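To: Property and Facilities list
Subject: Re: Bathroom vanities, daily wipe-down and storage of squeegees

Members of the list are thanked for their replies to the February notice. Several buildings have asked the same question in different words, so the original message from the Skostis office is quoted first and a single answer follows for all sites.

> Our cleaning staff have received the revised procedure for guest bathrooms and would like clarification on two points before it is posted in the supply rooms. First, does the squeegee remain at the vanity or return to the cart after each room? Second, the procedure says that the floor must be "clear" before the countertop is started. Does this include laundry baskets and extension cords belonging to long-stay guests? We have 8 long-stay units where this comes up nearly every day, and staff are reluctant to handle guests' belongings.
>
> We would also appreciate a word on the Medier cleaner, as the label and the procedure give different amounts.
>
> Skostis office

On the first point, the squeegee returns to the cart. It may be laid on the countertop while work is in progress, but it should not be left there when the room is closed. The same applies to spray and refill bottles. The Romaniuk building previously kept one squeegee in each bathroom, and that arrangement ends when the new carts are delivered.

On the second point, "clear" refers to the floor in front of and on either side of the vanity. Baskets are to be stood upright and moved outside the bathroom door. Power strips and loose cables are a separate matter. Staff should not unplug guests' equipment. Where a power strip is on the bathroom floor, the wet steps are to be postponed and the front desk informed, so that the guest may be asked to remove it.

The vanity below has a basket on its side to the left, power strips on the floor and a squeegee across the countertop. Under the procedure, the floor items are dealt with before any water is used on the stone.

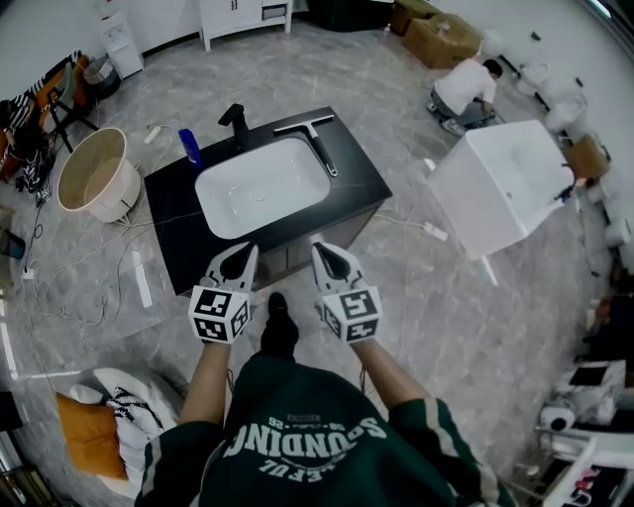 Revised steps for stone countertops with undermount basins

1. Check the floor. Move baskets and bins. Report power strips and cables to the front desk and wait for confirmation.

2. Remove all bottles from the countertop, including any at the back corners.

3. Apply diluted cleaner to a cloth. Do not spray directly onto the stone or the faucet. Matte black finishes are to be wiped with a soft cloth only.

4. Wipe the basin, including the underside of the stone edge, and rinse.

5. Draw the squeegee from the back of the countertop toward the basin. Dry the front edge and the cabinet panel by hand.

6. Mop the floor last.

Regarding the Medier cleaner, please use 8 milliliters in a 700 milliliter bottle. The figure of 300 in the earlier version referred to the smaller bottle, which is no longer ordered. Bottles must be labeled when filled.

Replacement squeegee blades are available from the Komurum storeroom under stock number 682. Requests should be sent to the storeroom directly and need not be copied to this list.

Property and Facilities Office
Komurum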